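Ma mère repassait les torchons. Moi, je ne repasse même pas mes chemises, et pourtant j'ai passé tout le mois d'octobre à vider ses placards avec un sérieux de notaire. C'est là que j'ai attrapé le virus du rangement, à un âge où l'on devrait plutôt attraper celui du jardinage.

Au début, j'ai fait comme tout le monde : j'ai acheté des boîtes. Des grandes, des plates, des empilables (qui ne s'empilent qu'avec leurs cousines du même catalogue, évidemment !). J'y ai mis exactement le même bazar qu'avant, sauf qu'il fallait désormais soulever un couvercle pour le retrouver.

C'est mon amie Sylvie McKinnon qui m'a remise sur les rails. Elle range chez les autres depuis 15 ans et ne se déplace jamais avec le moindre casier. On vide d'abord un tiroir, un seul, sur une table dégagée. On regarde ce qu'il y a. On trie, on jette, on rougit un peu. Dans le mien, j'ai retrouvé la garantie d'un grille-pain mort, trois clés sans serrure et une carte de fidélité d'un pressing de Trestmont, ville où je n'ai habité que deux hivers.

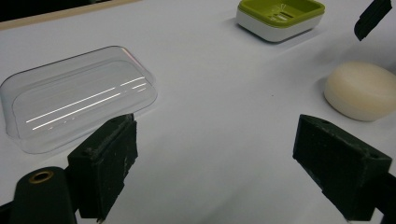

Faut-il acheter ses rangements avant de trier ? Mieux vaut attendre que le tri soit fini, mesurer l'intérieur du tiroir, puis choisir la taille en fonction de ce qui reste.

J'ai tenu bon pour la cuisine et pour l'entrée. Pour le bureau, j'avoue, j'ai craqué - les élastiques me regardaient. Sylvie a soupiré au téléphone, puis elle m'a demandé la couleur.

Le plus dur, ce sont les papiers. Mon voisin Ekrem Şimşekoğlu garde tout dans des chemises cartonnées, classées par année, avec une écriture d'instituteur. Moi, j'ai une pochette « à voir » qui date du déménagement. J'y ai consacré un après-midi entier, avec du thé et la radio, et j'en suis sortie avec une pile pour le recyclage et une lettre de ma tante que je croyais perdue. Je l'ai relue deux fois, assise par terre.

Reste le placard du couloir. J'ai ouvert la porte hier, j'ai vu les sacs de couchage, et je l'ai refermée tout doucement.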